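Pads, again

The gripper in our back room at Otstead has been eating its own fingertips since May, and I have become the person who feeds it new ones. I did not apply for this. I once owned up in a meeting to having a set of hex keys at home that wasn't from a flat-pack wardrobe, and that was the whole interview.

For anyone who landed here looking for something useful, the machine is an Orura two-finger gripper on a medium-sized arm, bolted up beside a white table, and its job is to pick things up and put them somewhere else all day. Vass, who sold it to us, supplied a maintenance booklet. It is a handsome booklet. It has a chapter on storage in humid climates and one paragraph on fingertips, and the paragraph says to inspect them regularly and replace as required. Thanks, Vass.

So what follows is what I do, in the order I do it, including the bits I've got wrong.

First sign of trouble is slipping. You'd think it would start with heavy things, but ours starts with smooth things. A pencil goes first. It gets picked up fine, rides along for a bit, then rotates slowly in the grip like someone trying to leave a party without being noticed. Once the pencils are going I give it a few more days and then the plastic cups start as well, and at that point Boglárka Bodnár puts a sticky note on my monitor. The note has never had a word on it. It's a drawing of a dropped cup. She's getting quite good at them.

Step one is to stop blaming the software. I lost a whole afternoon to this in the first month. Sorin Hodžić had changed the closing force the day before, so obviously it was Sorin's fault, and I spent from lunch until dark changing numbers back and forth while he stood behind me being patient in a way I found quite aggressive. Then he leaned over and ran his thumb across the pad and his thumb slid straight off. Worn as smooth as a river stone. I've apologised. I now run my own thumb across both pads before I open a laptop, with the arm stopped and the power to the gripper off. Please do that part. The fingers on this thing do not know what a thumb is.

Step two is opening the fingers a fair way and bringing the arm down low over the table, so that you can get at the screws without kneeling. For most of the winter I did the job with the arm up at its parking height, head tipped back, driver over my face, and dropped screws into my own collar. Low is better. If a screw goes, it goes on the table, and the table is white and the screw is not.

Lower is better up to a point, I should say. Leave enough of a gap that the pad can come off without scraping, and jog down slowly at the end. I have a small mark in the tabletop that I've been calling a reference point.

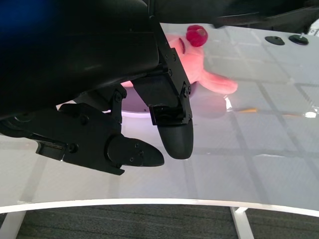 Fingers apart and down low, three screws showing on the left pad.

Step three, the pad itself. Three screws through the face, small ones, and they will be tighter than you remember because you were the one who tightened them. Crack each of them a quarter turn before taking any of them right out. If you take two out and then lean on the third, the pad twists, the screw binds, and you get to learn about screw extractors, which cost more than the pad and come in a case that makes you look far more competent than you are.

The old pad usually wants persuading. I use a plastic trim tool from the auto shop. A flat screwdriver also works, in the sense that it removes the pad and a bit of the finger.

Clean what's underneath. There's always a grey paste in there, some blend of rubber dust and whatever came off the things it's been handling, and in our case a good deal of pink fluff. Alcohol wipe, dry cloth, leave it a minute. The new pad sits flat if the seat is clean and rocks if it isn't. A rocking pad will still pick things up, so you'll be tempted. I was tempted. It lasted until the next morning and then we had a pencil under the radiator.

New pad on, screws in by hand, all of them, until they're just touching. Then go around a little at a time. I put one small dot of the blue threadlocker on each. The first time I used rather more than a dot, and if anyone at Vass is reading, no I didn't.

Step four is the other finger, and this is where I have opinions. The tip on ours has a knurled surface, little diamonds all over it, and it wears much more slowly than its mate. So for a while I only changed the one side. It seemed thrifty. What happens is that the fresh side grips and the tired side lets go a fraction early, so everything you put down gets a slight flick, like the machine's disappointed in it. Cups survive this. Soft things roll. These days I go over the knurling with a stiff nylon brush every time, along the diamonds and then across, and look at it sideways under a torch. If the diamonds have gone shiny on top, it gets swapped as well.

While you're down there, put a driver on the bracket screws. The flat plate that carries the finger has a row of them, and they like to creep loose in a companionable sort of way, a bit each. I found one that I could turn with my fingernail. The arm had been working like that for who knows how long, and I had been putting the wobble down to the floor.

I mark them with a paint pen now, a line across the head and onto the plate, so a loose one shows as a broken line. I'd like to claim that idea, but Sorin got it from an uncle who fixes buses.

Step five, tell the machine what you've done. New pads are thicker than old ones. It's not much, but the gripper works out where "closed" is from the last time you told it, and if you don't tell it again it thinks it's touched something every time it shuts. There's a routine for this in the menu. It's called Finger Home, it's two levels down under a heading called Accessories, and I have to hunt for it on every occasion. It opens, closes, thinks, opens again, and reports a number. I write the number on the inside of the cupboard door in pencil. There's a column of them now, going down past the hinge.

Then a test run, 60 picks, same pencil, same two spots on the table. Vass recommends 28 cycles for bedding in and I have no idea where they got that from, it sounds like something out of a horoscope, but I do theirs first and then keep going until I get to mine. If it drops none, I sign the sheet. If it drops one, I do the lot again and get a coffee. If it drops 2 I take the pad off and look for fluff.

The whole business takes me roughly an hour. It took most of a day when I started. Boglárka watched me do the last one and asked why I don't simply keep a spare set of fingers made up and swap the whole thing at the bracket, which would take ten minutes and could be done by anybody. I said I'd look into it. I've been looking into it for a while. A second set of fingers costs about what you'd expect, and Ivano, where we get the pads, quotes a lead time that I assume involves a ship.

The other thing on my list is the cable. It runs down the outside of the arm in clips and I've redone it so there's slack at the wrist, but it still gets a kink when the arm reaches for the far edge of the table. I've tried moving the clips up. I've tried moving them back down. There's a spiral wrap on order, and if that fails I'm going to limit the reach and move the far-edge work closer, and wait to see if anyone notices.

A few people asked after the last post what colour wrap. Black. Everything on the thing is black. I dropped a black screw into it in March and I believe it's in there yet.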